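Stondham Facilities and Equipment Forum
Board: Capital Planning
Topic: Handheld gripper units, request for comment before the November budget

procurement_desk
Departments are invited to comment on the proposed purchase of handheld gripper units for the tabletop handling program. The current proposal provides for 3 units from Vidow, with a reserve of 800 for replacement finger pads and mounting plates. Comments should address quantity, spare parts and storage. Requests for robot arms will be handled under a separate line and should not be raised in this thread.

lab_ops_east
Our department supports the purchase but not the quantity. Two units would meet the present schedule. The third would sit in a cabinet until the Drultine arm is approved, and that approval has been deferred twice.

kestrel44
I must disagree with the previous comment. A unit under repair is a unit out of service, and the return process takes 25 working days under the existing Vidow terms. With two units, a single fault would halve the work. The third should be treated as a working spare and budgeted as such.

lab_ops_east
The point about repair time is accepted. We would still ask that the third unit be charged to the shared account and not to individual departments.

procurement_desk
That can be arranged. Please also state whether the pad reserve is sufficient.

benchside
The reserve appears high. Ojo offers compatible pads, and our estimate for a full year is 500. Before the figure is settled, reviewers should consider the type of room in which the units are used. Meeting rooms present small, light and varied objects, and wear on the pads is lower than on the parts bench.

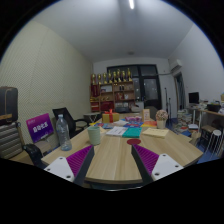 Photo: benchside / Stondham shared equipment library

The purple ridged pads are the item under discussion. On a table like this one, the objects include a cup, a water bottle, a flat coaster and a number of books. None of these calls for the heavy-duty pad.

kestrel44
A flat coaster is the harder case, in my view. Thin items bring the fingertips down onto the table surface, and that is where our pads have worn first. I would keep the reserve at 800.

benchside
Our records do not show the same pattern, but we have not separated thin items from the rest. We can do so before the deadline.

procurement_desk
Please submit those records. The reserve will remain at 800 in the draft until they have been reviewed. The quantity stands at 3.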